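Flerus Travel Health Pouch

I started putting this pouch together after a trip where I stood at a check-in counter, digging through my backpack for a vaccination certificate while the line behind me grew and grew. Never again! The rules on testing and quarantine seemed to change every time I opened my email, and I wanted all my papers and bits in one spot.

So the Flerus is a zip-up pouch with two sides. One side holds documents – passport, vaccine record, test results, the form you filled in at midnight before flying. The other side is for masks, a small bottle of sanitizer and a couple of rapid tests in their boxes.

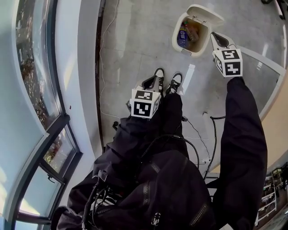

The document side has 13 clear sleeves, and I know that sounds like a lot, but if you're travelling with kids you'll fill them (I did, and then I stuck a colouring sheet in the last one). The sleeves fit a folded letter-size page. A4 fits too, folded the same way.

I get asked about the fabric quite a bit. It's a coated polyester made for us by Van der Linden, and it wipes down with soapy water or an alcohol wipe. Please don't put it in the dryer. I tried it with an early one and the zipper went wavy.

Colours are navy, grey and a mustard yellow that I love and my customers mostly don't. Navy is back in stock in March. 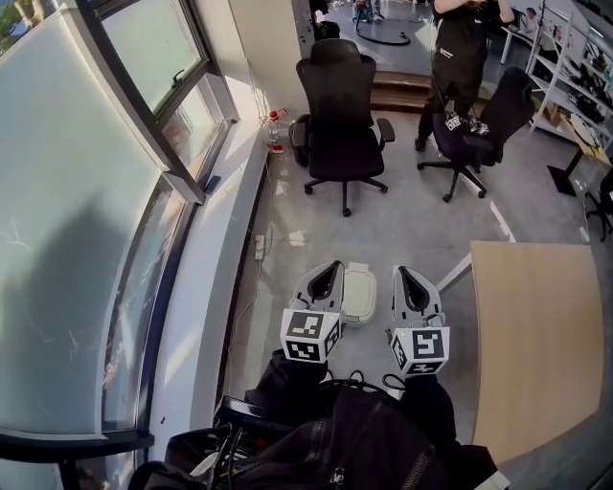 We sewed 2,000 of these in the first run at the Woscombe workshop and 1,397 have gone out so far, a good chunk of them to people visiting family overseas for the first time in ages. I've had some lovely notes back!

One thing to keep in mind: the pouch doesn't come with tests or masks. Entry rules are different from country to country and they can change while you're packing, so check the government site for wherever you're headed, and check it again the night before.

In the package: pouch, wrist strap, spare zipper pull, blank contact card.

Pickup is free from the Erkstead shop any time after 10 a.m. – just bring your order number. Shipping is worked out at checkout, and returns are fine within a month if the tags are still on.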